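Nasmont share kitchen – my walk-through, January

Smoke alarm: tested, loud as ever!
Extinguisher: OK, tag current.
Fire blanket: missing its hook (again) – I've ordered 4.
Fridge: reading 4 degrees, happy with that.
Hot tap: almost 50, so I've left the dial alone. 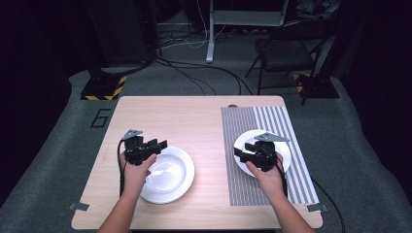

Crockery is my pet worry, as chips hold grime and cut fingers. Plain round white plates like the two on the table are easy to check under a good light. Bin any with cracks, please.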